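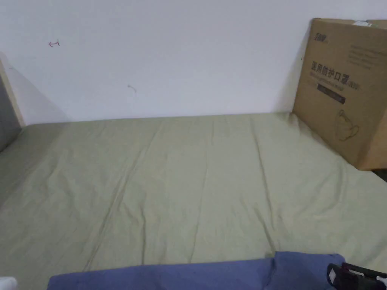 A bed with a pale green fitted sheet, against a white wall

The Allton residency dispute was a political and legal disagreement over who could stand for the town council of Allton, the seat of Flula County. It began when a council member, Baltasar Gaete, was accused of living outside the ward he represented, and it ended with a change to the town charter. The dispute is also called the Ward Four case, after the seat in question, and in local speech "the overnight business."

Background

The Allton charter divides the town into six wards, each electing one council member. Until the dispute, the charter said only that a candidate "shall reside" in the ward on the day nomination papers were filed and for the length of the term. It did not define residence. Town clerks had treated a voter registration card as enough proof, and no candidate had been turned away on residency grounds since the wards were drawn.

Ward Four covers the older part of town south of the rail line and a strip of newer streets next to the Premard town limit. The boundary there follows the middle of Fairweather Road, so that houses facing each other can be in different towns. Several earlier council members had owned property on both sides.

Gaete, a former school bus dispatcher, won the seat in a November election over the incumbent, Bevan Gilchrist, by 15 votes. He had campaigned mostly on drainage and on the town's contract for trash pickup. Residency did not come up before the election, although Gilchrist later said he had heard talk of it.

Challenge

The challenge was brought by Rochelle Lowther, a Ward Four voter who had worked on Gilchrist's campaign. Her petition, signed by 138 registered voters, said that Gaete rented a room in the ward but slept most nights at a house he owned in Premard. Under the charter a petition needed the signatures of 65 voters from the ward. The clerk, Kam-wah Kan, found enough of them valid and sent the matter to the council, which had the power to judge the qualifications of its own members.

Gaete did not deny owning the Premard house. He said that his mother lived there, that he stayed with her when she was ill, and that the rented room was his home. He produced a lease, a driver's license and tax forms with the Allton address. Lowther's side relied on water bills for the Premard house and on statements from two neighbors, who said his truck was often parked there in the early morning.

The hearing took up two council meetings. Much of the time went to the meaning of "reside." Gilchrist, speaking as a private citizen, argued that a person resides where he usually spends the night. Gaete's attorney, Cameron Lockyer, argued that residence was a matter of intent, and that a night count would disqualify nurses, truck drivers and anyone with a sick relative -- a line that was repeated on both sides for the rest of the dispute.

Council vote and appeal

The council split three to two in favor of removing Gaete, who did not vote. Lockyer appealed to the county court the same week and asked that the seat be held open until the appeal was heard. The court agreed. For the following months Ward Four had no voting member, and several items, including the trash contract, were put off or passed with a bare majority.

On 11 March 2020 the court reversed the council's decision. The ruling did not say where Gaete lived. It said that a council could judge qualifications only against a standard written down before the election, and that the charter did not supply one. Gaete returned to his seat at the next regular meeting. The council voted not to appeal further, citing the cost. 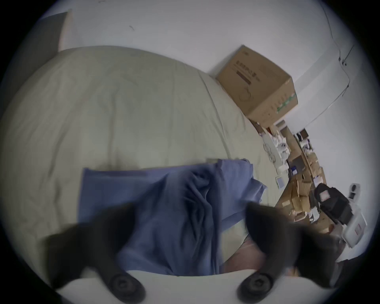

A pale duvet on a bed, with a rumpled blue cloth lying on it

Charter amendment

After the ruling the council asked Kan to draft a definition of residence for the voters to decide on. Her first draft followed the wording used in neighboring towns and listed documents a candidate could file. Lowther and others wanted a minimum number of nights per year. A version with that rule was discussed, then dropped when the town's attorney warned that it would be hard to enforce without what he called "somebody sitting in a car."

The version that went on the ballot had these main provisions:

A candidate must have a single primary home in the ward, meaning the place the candidate intends to return to after being away.
Two forms of proof must be filed with the nomination papers, at least one of them a lease, deed or tax record.
Challenges must be filed before ballots are printed, except where the member has moved after the election.
Time spent caring for a family member does not by itself change a person's residence.

The amendment passed by 227 votes. It carried every ward except Ward Four, where the two sides remained bitter and where opponents objected to the last provision, which they called the Gaete clause. Gaete said he had taken no part in writing it. Kan's office issued a new filing form soon afterward.

Reaction

Opinion in Allton did not follow party lines closely, in part because council elections there are nonpartisan. Supporters of the challenge said that a ward system has little point if members can live elsewhere. Critics said the petition was an attempt to undo a close election. Some residents held both views, and letters to the local paper often complained more about the months without a vote than about either man.

The ruling had some effect outside the town. Premard, which elects its council at large but requires members to live within town limits, reviewed its own charter and adopted a similar list of documents. A proposal to move the ward boundary off the middle of Fairweather Road was raised at a county meeting and has not been acted on.

Later events

Gaete served out his term and did not run again. Gilchrist ran for the open seat and lost to a candidate who had signed neither petition nor counter-petition. Lowther was later appointed to the town's election board, where she worked with Kan on the instructions that come with the filing form. Lockyer continued to represent candidates in residency cases in Flula County.

See also

Town council of Allton
Flula County elections
Residency requirements for public office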